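Progress report to the Bretance Fund
Handwashing and germ awareness picture books for early years settings
Reporting period: second half of year one
Prepared by Halyna Shevchuk, project lead, Folska Children's Press

1. Position against plan

The first title, on head lice, is printed and in use. The second, on coughs and colds, is in final proof and is running three weeks behind the schedule agreed at the start of the grant. The third, on stomach bugs, has an approved outline and a first draft of the text. No change to the total budget is requested.

2. Title one: distribution

The print run was 1,000 copies. Of these, 636 have gone to nurseries and reception classes, and 137 to health visitors and school nurses. The remainder is held at the Ullik store against repeat orders and replacement of damaged stock. Delivery to the coastal settings was late because the carrier changed its collection point in May, and the affected settings were told by letter.

Settings receive the book with a four-page adult guide. The guide was reset in larger type after the first batch went out. Copies of the revised guide were sent on to those who had the earlier one.

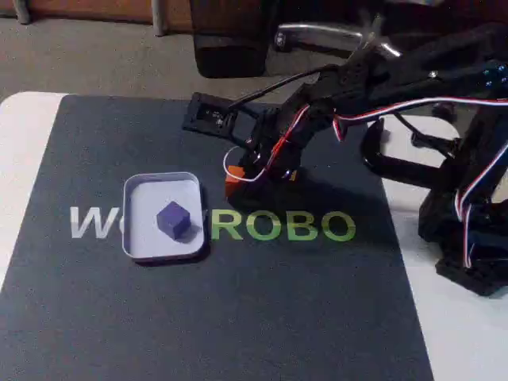 3. Feedback from settings

Feedback forms came back from 23 settings. Most staff read the book aloud to groups of six to ten children, usually before lunch. The page on sharing hats and brushes was the one most often returned to. Several forms noted that the sentence explaining how lice move from head to head was too long to read in one breath, and it will be split in two if the book is reprinted.

Two points need action:

The word "infested" was disliked by parents. Kyrylo Panasiuk, who wrote the text, has proposed "has head lice" throughout. The clinical adviser has agreed.

The back page asks families to check hair weekly but gives no instruction for tightly curled hair. A short paragraph has been drafted and is with the adviser.

4. Title two: coughs and colds

Text was signed off by Melaniia Tkachenko, clinical adviser, after two rounds of comment. The main correction concerned the spread on antibiotics, where the draft implied that a doctor would normally prescribe them for a cold. The revised text says that colds get better without them.

Illustrations are by Hryhorii Savchuk. Fourteen of sixteen spreads are final. The two outstanding are the sneeze spread, where the droplets were drawn too large to be read as droplets, and the closing spread, which needs a tissue bin added to match the text. Colour proofs from Pylypenko Print were darker than the screen files – a second set has been ordered on the uncoated stock.

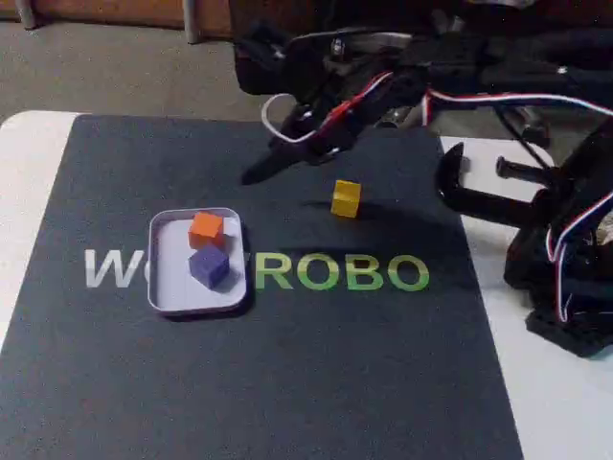

Shallow tray on a dark mat, white tabletop.

5. Title three: stomach bugs

The outline follows one child through two days at home and the return to nursery. The adviser has asked that the 48-hour rule be stated once in the story and once in the adult guide, in the same words. Reading trials with two groups of four-year-olds are planned for the next period.

6. Spending

Spending is within budget on writing and illustration and slightly over on carriage. The overspend is covered by the saving on the adult guide, which was printed in one colour. Svyatoslav Tymoshchuk will send the itemised statement separately.

7. Risks

Paper price: the quotation for title two lapses before the revised print date. Pylypenko Print has been asked to extend it.

Adviser time: both remaining titles need clinical review in the same quarter. Dates for title three have been moved back by two weeks.

8. Next period

Print and distribute title two. Complete the text of title three and begin sketches. Send feedback forms again to settings that did not reply, with a shorter version of four questions.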